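关于我们

嗨，我是 Ulla Rønning，Komudstead 就是我在打理的
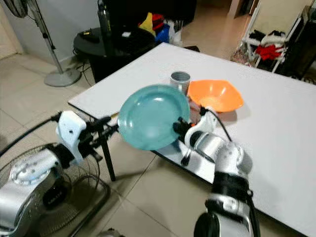 青绿色的盘子，后面是橙色六角碗和小灰罐

先说名字吧，因为每个第一次来的人都会问。Komudstead 是我和妹妹在厨房里瞎拼出来的一个词，前半截是她的主意，后半截是我的，拼完念了几遍觉得顺口，就去登记了。没有什么深意，真的没有，有位客人坚持说它听起来像一种奶酪，我到现在也没法反驳她。

我们做的事情很简单：卖桌上用的东西，也出租桌上用的东西。盘子、碗、杯子、小罐子、托盘，基本都是有颜色的，基本都能摔（我不鼓励你摔，但是家里有小孩的人懂我在说什么）。店在 Skurkgate，门牌是 33 号，临街一个小门面，后面连着仓库和一间用来摆桌子、试搭配的屋子。门口没有大招牌，只有一块小木牌，下雨天常常被风吹得转过去，背面什么也没写，所以要是你走过头了，往回走几步就好。

我以前在学校食堂上班，干了好些年。那时候用的全是白盘子，厚厚的，一摞一摞从洗碗间推出来，我每天中午看着一整个大厅的白盘子，心里想的就是：要是能有一只绿的该多好啊！后来食堂换承包方，我拿了一笔小小的补偿，回家想了一个春天，四月里签了 Skurkgate 这间屋子的租约。第一批货是从 Berge 进的，一共 114 件，我一个人拆箱拆到半夜，坐在地上，四周全是包装纸，高兴得不行。现在想想那批颜色选得挺糟糕的，芥末黄进太多了，有几只到今天还在架子最底层，谁想要请跟我说，半价。

现在的货好很多，这点我敢讲。目录上有 439 款，听着吓人，其实很多是同一个形状不同的颜色，所以别被页数吓跑。

来说说大家最常买的吧。

青绿色的盘子是我自己最喜欢的。塑料的，盘底浅，边缘微微翘起来一圈，拿着顺手，放煎蛋、放三明治、放一把葡萄都好看，当然汤就算了。我家早饭天天用它。颜色在网上看会偏蓝一点，在店里窗边看又偏绿一点，我改过好几次商品名，从“湖水”改到“薄荷”再改到“青绿”，最后决定老老实实叫青绿。要是你收到之后觉得跟想的不一样，寄回来换就是了。

橙色六角碗是另一个老面孔。碗口带棱，里面的颜色见了光会显得浅一些，我特别吃这一套。它原本是当零食碗进的，结果买的人拿去干什么的都有，装钥匙的，装毛线球的，有个幼儿园一口气订了一批，用来给孩子们分颜料。我自己放橘子，橙色碗放橙色橘子，妹妹说看着累眼睛，我不管。

还有小灰罐。金属的，罐口有一圈棱纹，小小一个，站在碗旁边特别乖。插勺子、插铅笔、放几根香菜都行。它单独看不起眼，得跟颜色亮的东西摆在一起才出得来，所以我在店里从来不单摆。

讲到摆，就得讲讲那张白桌子。后屋里有一张白色的长方形桌子，桌面光光的，黑桌腿，我们所有的搭配都在上面试。为什么是白的？我试过木头的，木头会把颜色往暖里带，青绿放上去就有点发灰；也试过铺桌布，铺了之后我光顾着看桌布了。白桌子最不抢戏。每次来新货，我就先拿一只盘子上去，放一天，走来走去地看它，第二天再加一只碗，要是第三天还顺眼，就进目录。妹妹说这个流程没有任何科学依据，她说得对，可是退货确实少了。

屋里还有一张圆圆的黑色小边桌，基本上是“还没想好放哪儿”的地方，常年有些花花绿绿的东西堆在那里，黄的红的蓝的。我每个星期五发誓要收拾，你下次来可以检查一下。夏天后屋挺闷的，有一台落地扇，欢迎你站到它前面去挑碗。

除了卖，我们也租。这块业务叫 Trerar，是单独起的名字，因为一开始我怕做砸了连累店（哈哈）。生日、社区聚餐、公司在院子里吃午饭，你告诉我来多少人，喜欢什么颜色，我给你配好一箱一箱的，你来拿或者我们送。用完不用洗得很干净，把剩菜刮掉就行，我们自己有洗碗机，洗完再检查一遍。少一两件也不用紧张，上次有人还回来的时候多了一只不是我们家的杯子，我还挺喜欢的，现在拿来喝咖啡。

租期一般是三天，周末算一天。要租 6 箱以上的，请提前两个星期说，不然车排不开。押金在还的时候当场退，刮花了我们看情况，小划痕不算，盘子本来就是拿来用的嘛。

团队很小。我管进货、搭配和写这些啰嗦的文字；妹妹管账和所有跟数字有关的事，她不愿意在网站上露名字，我尊重她；周末有两个学生来帮忙打包，手脚比我快得多。打包用的是纸，不用泡沫粒，那东西我受够了，有一年圣诞节之后我在袜子里还找到过。盘子竖着放，碗套着放，中间夹一张纸，箱角塞满，摇一摇没声音就封箱。如果你收到的箱子摇起来有声音，多半是我包的，对不起。

哪些东西我们没有呢，也说一下省得你白跑：没有刀叉（试过，卖不动），没有玻璃高脚杯，没有带花纹的。带花纹的每年都有人问，我每年都认真考虑一遍，然后又进了一批纯色的。隔壁街那家旧货店有很漂亮的花盘子，你可以先去他家再来我家，混着用特别好看，我自己的柜子里就是这么混的。

单件坏了可以单件补，这个我一直坚持。不需要为了一只碗重新买一整套，颜色停产的话我会先在店里贴出来，也会给买过的人写信，让你有时间补几只存着。

开门时间：周二到周五上午十点到下午五点，周六到下午三点，周日周一休息。5月25日（周六）我们会把白桌子搬到门口，做一次旧色清仓，芥末黄那几只也会在，带上自己的袋子来吧！下雨就搬回屋里，照样卖。

想问什么就写邮件或者直接推门进来，电话我经常听不见，手机总埋在包装纸底下。订单问题请附上订单号，搭配问题请附一张你家桌子的照片，我最爱看别人家的桌子了，回得会特别长，你有个心理准备。

Ulla
Komudstead，Skurkgate 33 号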